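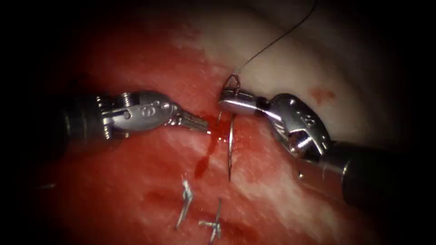

Chapter 2
Before You Build: Asking What a Website Is For

When Graciela Salinas opened her little upholstery shop, she did what so many new owners do and went shopping for a website before she had quite decided what she wanted it to say. She ended up with 51 pages, a lovely rotating banner, and (bless her) no phone number anyone could find. Her designer, Sebastian Moldovan, sat down with her one November afternoon and asked her to name the one thing a visitor should do first. It took them until suppertime to agree on an answer.

We will spend this chapter at that same table, so to speak. You will learn how to interview a client, how to sort pages by the questions they answer, and how to write a site plan short enough that a busy person will read it. Keep a pencil handy, and do try the exercises as you go!

Related chapters
Choosing a Domain Name
Hosting Plans Compared
Writing for Search Engines

© Lustulo | Contact | Back to top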